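Accueil > Santé > Urologie > Comptes rendus de visite

Visite du centre de continence de Dultolholm : bilan urodynamique et filière de rééducation

16 août 2021, par Yesenia Urrego

Le centre de Dultolholm regroupe depuis février trois activités auparavant dispersées : consultation d'urologie fonctionnelle, explorations urodynamiques et rééducation périnéale. La journée portes ouvertes s'adressait aux médecins généralistes, sages-femmes et kinésithérapeutes du secteur. Inscription obligatoire, 77 participants répartis en groupes.

Le parcours commence par le calendrier mictionnel, rempli à domicile avant le premier rendez-vous. Le patient y note l'heure et le volume de chaque miction, les boissons, les fuites et les épisodes d'urgenturie. Sans ce document, la consultation est maintenue mais l'examen urodynamique est reporté.
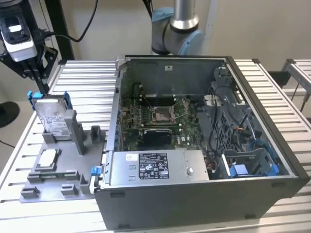

La débitmétrie est réalisée en premier, vessie pleine, dans une pièce fermée. Le résidu post-mictionnel est ensuite mesuré par échographie sus-pubienne. La cystomanométrie vient en dernier : remplissage au sérum physiologique par sonde fine, enregistrement simultané des pressions vésicale et abdominale. Un examen cytobactériologique des urines négatif est exigé au préalable.

Raelene Te Moana, infirmière coordinatrice, a commenté deux tracés anonymisés. Le premier montrait des contractions non inhibées du détrusor au cours du remplissage, le second une fuite à la toux sans élévation de la pression détrusorienne. Elle a rappelé qu'un tracé normal n'exclut pas une hyperactivité vésicale, dont le diagnostic reste clinique.
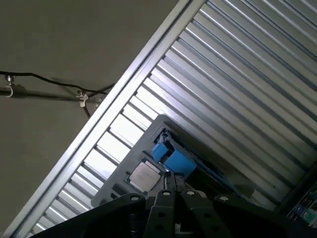

Côté rééducation, le centre propose le biofeedback, l'électrostimulation et la stimulation tibiale postérieure. Le protocole Rengifo, utilisé en interne, associe exercices du plancher pelvien et espacement progressif des mictions. La durée des séances n'a pas été précisée. Les comptes rendus sont transmis au prescripteur par le logiciel Plolis ; l'envoi papier reste possible sur demande.

Questions de la salle : délai d'accès (26 jours pour un premier bilan), prise en charge des hommes après prostatectomie (oui, dès le retrait de la sonde), patients porteurs d'un pacemaker (électrostimulation exclue, autres techniques maintenues). La question du transport depuis Praltotgate est restée sans réponse.

Le formulaire d'adressage est disponible au secrétariat. Joindre la liste des traitements en cours, notamment diurétiques et anticholinergiques.

Classé dans : Urologie, Périnée et continence, Vie des établissements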